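Print this page | E-mail this page

Rerell Community Learning, Small Space Cooking
Handout 3: The bench, the oven and everything else that lands there

Welcome back, everybody, and thank you for bringing in your floor plans (some of them were drawn with real love, I must say). Tonight we're leaving recipes alone and talking about the surface your little oven sits on. In a flat or a granny unit that one bench is often the kitchen, the office and the place the mail goes, and most of us never planned it that way. It just grew.

1. What goes under the oven

Most benchtop ovens stand on small feet, so there's a bit of air beneath them, and that's a good start. Still, please read the booklet that came with yours before you choose a mat or a cloth. Makers differ on what they'll allow underneath, and soft or fuzzy coverings hold on to crumbs like you wouldn't believe! Those of you doing the Plirnari worksheet can note your surface in the first column: stone, laminate, timber, cloth, whatever it is.

2. What goes beside it

Again, the booklet has the last word on clearances. Measure from the side panel as well as the back, and write the number down somewhere you'll find it. My own bench at home is 260 centimetres long and 50 deep, which sounds generous until the kettle, the bread and the fruit bowl have all had their say.

Then there are the electronics. We read recipes off screens now, we pay bills while the toast is on, and the keyboard creeps closer to the cooking every week. 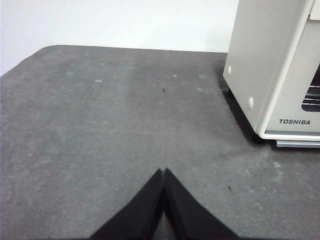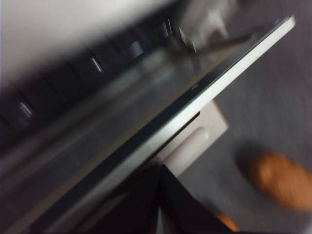
What looks like a toaster oven in one picture, keys and dark glass in the other: plenty of benches have to find room for both. My suggestion is to give the screen a home at the far end, and to let it go back there before the oven goes on, even if you're only warming a roll.

Colour has its say too. Grey and charcoal surfaces are lovely and forgiving, but they'll show pale dust and flour well before a speckled top does, so keep a dry brush handy.

One of last term's group wrote back that moving the screen was all very well, but the only power point in the kitchen was next to the oven, and what was a person meant to do about that? A fair point, and it came up again with the Serrano Street group. We settled on charging in another room overnight and cooking on battery. The writer tried it for a month and grumbled that the recipe still went dark halfway through the onions. Copy the recipe onto a card, then, and stand it up against the canister.

3. Crumbs

Empty the tray once the oven is completely cool and unplugged. Have a look underneath the oven at the same time, and along the wall behind the bench.

For next time

Measure your bench, length and depth, and mark the power points. Bring the worksheet, page 42 in the Rumer reader, filled in as far as you can manage. Pencil is fine. If you've only got half of it done, come anyway, we'll do the rest over tea.

Contact the office | © Rerell Community Learning | Back to top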